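Nellano table sports support
Ticket 77: surface marks and glare after cleaning
Opened: 25 Mar 2018
Status: open, waiting on customer
Product: Flovport indoor table tennis table, maroon top
Supplied by: Halmont
Location: games room, Buzatu building

Customer's report

The table was bought last August and has stayed indoors. Since we started wiping it down between sessions the top looks patchy when the ceiling lights are on. Players on the net side of the serve say they lose the ball in the bright areas. The bounce seems normal. The table was cleaned with a general kitchen spray until the bottle ran out, and with plain water after that.

We want to know if this is a fault with the coating or something we have done. The net posts are tight and the table doesn't rock. We have not used polish or wax.

Checks asked for by support

1. Lights off, blinds open. Does the patchiness go? Customer: mostly, but a few pale patches stay in the same places.
2. Run a clean, dry hand over a pale patch. Customer: slightly tacky compared with the rest.
3. Drop a ball on a pale patch and on a clear part from net height. Customer: no difference that we could hear or see.
4. Say what cloth is used. Customer: an old plaid one, folded over. It has been through the wash with fabric softener.

Pictures received
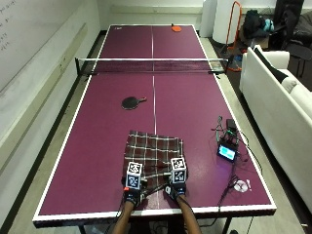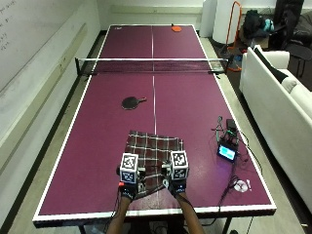
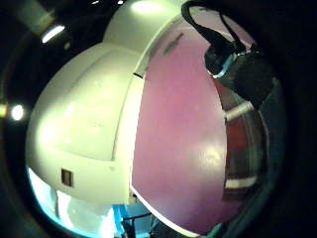
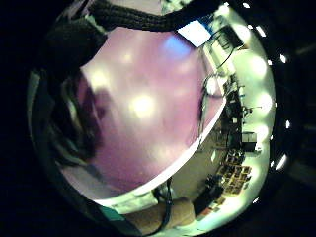
Support notes on the pictures

The first two give us the whole playing surface with the net fitted and the plaid cloth at the near end. We can't see any patchiness at that distance. In the third there are faint scuffs and small specks on the white, and one bright spot from an overhead light. The fourth has faint pale smudges across the pink surface as well as reflections from the room lights. The smudges and the reflections need to be looked at separately. Pictures alone won't tell us if there is residue, so we are going by the tacky feel reported in check 2.

Likely cause

Spray residue, with fabric softener from the cloth on top. Both leave a thin film. Plain water on a softened cloth moves it about without lifting it. A coating fault would normally show up as a change in bounce too, and check 3 found none.

Steps to try

1. Take the net off and put bats and anything else on the table to one side.
2. Mix 2 drops of washing-up liquid into 1,000 ml of lukewarm water.
3. Use a new microfibre cloth, wrung out well. Don't use the plaid one on the top again unless it has been washed without softener.
4. Wipe in straight lines from the net to the end line, one half at a time. Rinse the cloth often.
5. Go over it again with clean water and a second cloth, then dry it.
6. Leave for 2 hours before play.
7. Repeat checks 1 and 2 in the same places as before.

Don't use glass cleaner, furniture polish or melamine sponges. White edge lines can be cleaned the same way, but don't scrub them, as the paint is thinner there than the top coat.

If the glare is still a problem

Some shine under ceiling lights is normal on this finish once it is clean. Turning the table a quarter turn, if the room is wide enough, usually moves the bright area off the playing line. A diffuser over the fitting also helps. We can't treat reflection alone as a fault under the Halmont warranty.

Customer update

Softener-free cloths ordered. Will do the full clean when they arrive and report back on both checks. Asked if the same mixture is safe on the net band.

Support

Yes, on the white band only. Keep it off the clamp screws. Ticket left open.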